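2020년 2월 19일 작업 노트

Zasel 목공용 접착제 재시험. 제조사 자료에는 20분이면 클램프를 풀어도 된다고 되어 있는데 솔직히 안 믿는다. 작년 6월에도 같은 말을 듣고 풀었다가 서랍 앞판이 벌어졌다. 그때는 습도 탓이라고 했었다.

시편은 너도밤나무, 맞댄 이음. 비교군은 늘 쓰던 Garba. 둘 다 같은 판재에서 잘랐고 접착면은 대패로만 마무리했다. 사포질한 면은 이번엔 뺐음. 변수가 늘어나면 또 서로 다른 소리만 하게 된다.
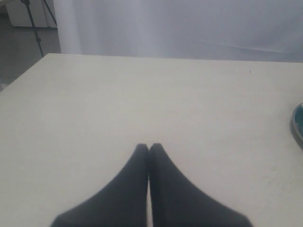
파단 하중은 Zasel 20분짜리 평균 347 N, 하룻밤 둔 것 1,108 N. 세 배 차이인데 이걸 "조기 강도 확보"라고 부르는 게 맞나? Celeste Cisternas는 클램프를 풀 수 있다는 말이지 힘을 줘도 된다는 말은 아니라고 한다. 말은 맞다. 그런데 작업장에서 클램프를 풀면 누가 그걸 가만히 세워두나. 바로 다음 가공으로 넘어간다.

Garba도 20분에서는 별로 낫지 않았다. 다만 시편끼리 편차가 작았고, 깨진 면을 보면 나무 쪽이 뜯긴 게 더 많음. 조건당 시편이 5개뿐이라 큰소리칠 정도는 아니다.

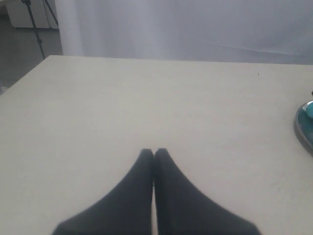

Vevov 쪽에서 보내준 그래프도 다시 봤는데 세로축이 0에서 시작하지 않는다. 온도 조건도 안 적혀 있다. 문의 메일은 보냈고 답은 아직. 인용하지 말 것.

다음에 할 것: 도포량을 저울로 재서 맞추기. 이번에는 붓으로 눈대중해서 발랐고, Celeste가 바른 쪽이 내 것보다 두꺼웠던 것 같다. 하룻밤 값이 높게 나온 게 그 탓일 수도 있다. 참나무는 그다음에. 그때까지 Vudance 의자 건은 Garba로 하고 클램프는 하룻밤 그대로 둔다.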